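Häufige Fragen zum Wechselrichtertausch bei bestehenden Photovoltaikanlagen

Muss beim Tausch des Wechselrichters die gesamte Anlage neu angemeldet werden?
Nein. Der Netzbetreiber ist über den Tausch zu informieren, die Module behalten jedoch ihr ursprüngliches Inbetriebnahmedatum. Ändert sich die Wechselrichterleistung, ist zusätzlich der Eintrag im Marktstammdatenregister anzupassen.

Darf das neue Gerät eine andere Nennleistung haben als das alte?
Ja, in Grenzen. Maßgeblich sind die Leerlaufspannung des Strings bei tiefster zu erwartender Temperatur und der Kurzschlussstrom je MPP-Tracker. Eine höhere Scheinleistung kann eine neue Netzverträglichkeitsprüfung auslösen.

Wie lange steht die Anlage still?
Bei gleicher Topologie dauert der Tausch in der Regel einen Arbeitstag. Müssen Zählerschrank oder Überspannungsschutz nachgerüstet werden, ist mit bis zu 5 Tagen zu rechnen.

Was ist bei transformatorlosen Geräten zu beachten?
Ältere Dünnschichtmodule und manche rückseitenkontaktierte Zellen verlangen eine Erdung eines Gleichstrompols. Transformatorlose Wechselrichter lassen diese nicht zu. Vor der Bestellung ist deshalb das Moduldatenblatt zu prüfen.

Können die vorhandenen Steckverbinder weiterverwendet werden?
Nur bei gleichem Hersteller und gleichem Typ auf beiden Seiten. Kreuzverbindungen verschiedener Fabrikate sind auch dann zu ersetzen, wenn sie mechanisch ineinanderpassen.

Welche Unterlagen benötigt Grundance für ein Angebot?
Stringplan, Moduldatenblatt, Typenschild des Altgeräts und das letzte Prüfprotokoll. Fehlt der Stringplan, wird er vor Ort durch Messung ermittelt und gesondert berechnet.

Wie hoch sind die Kosten?
Für den Austausch eines dreiphasigen Geräts der Baureihe Sernov berechnen wir 3.637 Euro einschließlich Demontage, Parametrierung und Prüfprotokoll. Gerüst und Arbeiten am Zählerschrank sind nicht enthalten.

Bleiben alte Ertragsdaten erhalten?
Die Daten liegen meist im Datenlogger oder im Portal des Herstellers. Sie sind vor der Demontage zu exportieren. Eine Übernahme in das Portal des neuen Geräts ist nur als Monatssumme möglich.

Warum regelt das neue Gerät mittags ab?
Häufigste Ursachen sind eine zu hohe Netzspannung am Einspeisepunkt, ein falsch gesetzter Ländercode oder ein unzureichender Abstand zu Wand und Decke. Der Ereignisspeicher gibt Auskunft, welche Grenze angesprochen hat. 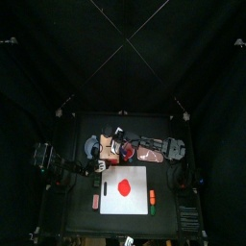
Tremblay merkt dazu an, bei seiner Anlage habe der Ereignisspeicher ausschließlich Überspannung gemeldet; nach Vergrößerung des Leitungsquerschnitts zum Zählerschrank sei die Meldung nicht mehr aufgetreten. Ein solcher Befund setzt eine Messung der Spannungsdifferenz zwischen Wechselrichterklemme und Hausanschluss unter Last voraus.

Wohin mit dem Altgerät?
Wechselrichter sind Elektroaltgeräte und dürfen nicht in den Restmüll. Bei Beauftragung nehmen wir das Gerät mit.

Grundance Solartechnik | Kontakt | Impressum | Datenschutz | © Grundance | Nach oben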